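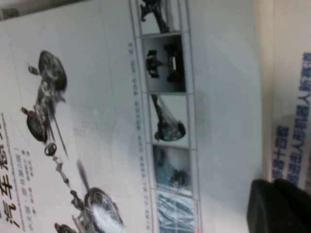 Kenumstead Help Board > Home and Storage > Books and Paper

Softcover repair manuals curling and smelling musty, what can I do?

Posted by Torunn Bakke, 2023-03-17

I have a box of repair manuals that came from my uncle's garage. Most are softcover, the big floppy kind with glossy covers, and a few are hardcover. They cover motorcycles, outboard motors, a couple of tractors and one sewing machine. He had them on a shelf next to the water heater for 34 years and I would like to keep using them, mainly the motorcycle ones.

Three things are wrong with them:

1. The covers curl outward. If I put one down on the table it opens by itself.
2. They smell. I don't see any mold but the smell gets on your hands.
3. Some have greasy thumbprints on the pages with the wiring diagrams and torque tables.

I tried standing them on a normal bookshelf and the tall ones slid down and bent at the bottom corner. I also tried laying them flat in a stack, but then the one I want is always at the bottom. I don't have much space, just one desk and the wall behind it. I'm not a collector and they don't need to look new. I just don't want them to get any worse.

Someone told me to put them in the freezer. Is that a real thing?

Amna Gondal

I worked in a school library for a long time and we had a lot of softcovers come in from people's basements. Do it in this order. If you flatten the books while they still smell, you press the smell in and you will only have to open them up again.

Step 1. Sort them. Take the whole box outside on a dry day and open every book over a sheet of newspaper. Look at the inside of the spine and the last few pages. Fuzzy spots in gray, green or black mean mold, and those books go in a separate plastic bag until you decide if they are worth the work. Brown specks with no fuzz are usually just age. Wear a dust mask for this part.

Step 2. Air them. Stand each book upright with the pages fanned, in a room with a fan running but not blowing straight at the paper. Keep them out of the sun. A few days is normal, and two weeks is not unusual for thick ones. Turn them upside down halfway through.

Step 3. Deal with the smell. Get a plastic tub with a lid and put an open dish of baking soda in the bottom. Set the books on a rack above it so they don't touch the powder. Close the lid and leave it for a week, then smell them again. Change the baking soda and repeat if you need to. Don't sprinkle it between the pages, it gets into the binding and you will be shaking it out for years.

Step 4. Clean the covers. Glossy covers can be wiped with a cloth that is barely damp, then with a dry one straight after. Don't do this with uncoated covers. For greasy prints on the pages, lay a piece of plain paper towel on each side and put some weight on top overnight. It pulls out a little of the oil. It won't pull out all of it, and on a repair manual I would stop there.

Step 5. Flatten. Close the book, square up the edges, put it between two boards and add weight. Two weeks at least. A book that has been curling for years will try to go back, so put it straight into storage when it comes out.

Step 6. Store them upright with support on both sides. This is where your bookshelf went wrong. A softcover has no stiffness of its own, and on a half-empty shelf it leans, then slides, then bends. A desk file organizer with vertical dividers suits a small number of books. They may still lean a little in the slots but they can't slide flat. Put the hardcovers at the ends if you have a mix. 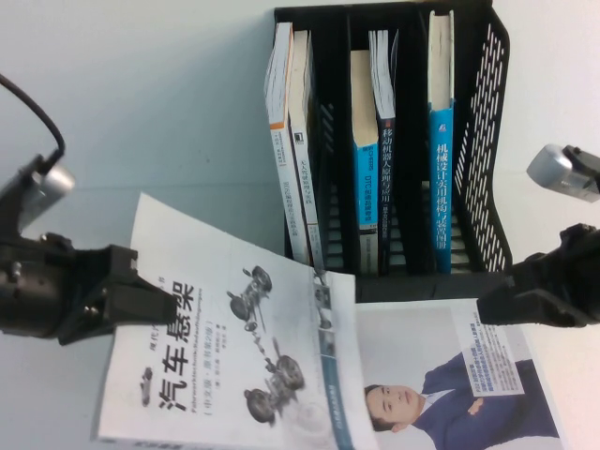
Step 7. Check the room. Put a cheap humidity meter near the books. You want it to stay under 60 percent. Mine is a Tallon, it came from the hardware store and it has worked fine for years. If the number goes up in July, run a dehumidifier or move the books to an inside wall. Outside walls are colder and you can get damp behind the books without noticing.

On the freezer: yes, it is real, but it is for insects. It slows mold down without killing it and does nothing at all for a smell. If you have no bugs, skip it.

Rafsan Jayasinghe

just scan them and throw them out. A 600 page manual takes an afternoon if you cut the spine off and you have a feeder. I keep mine on an old tablet in the shop and I don't care if it gets oil on it

Annelies Hendriks

I agree with most of what Amna wrote. I would add two things.

First, curling in covers like these often comes from the coating. The glossy side doesn't take up moisture and the inside does, so the inside swells and the cover bends outward. Pressing helps, but if the room goes damp again they will curl again. The humidity meter is worth more than the weights.

Second, for the ones you use while working, make a copy of the pages you need and leave the book at the desk. I copy the torque table and the wiring diagram, put them in plastic sleeves and clip them up over the bench. The book stays clean and you don't have to hold it open with your elbow.

I would not cut the spines off. Some older manuals have fold-out diagrams that don't go through a feeder, and you end up with them in pieces. The copy shop on Radebe Street does fold-outs on a flatbed if you ask.

Torunn Bakke

Thank you all. I did the sorting and only one has fuzz, the sewing machine one, so that is bagged up. The rest are airing in the spare room. No freezer then. I'll look for an organizer once they are pressed.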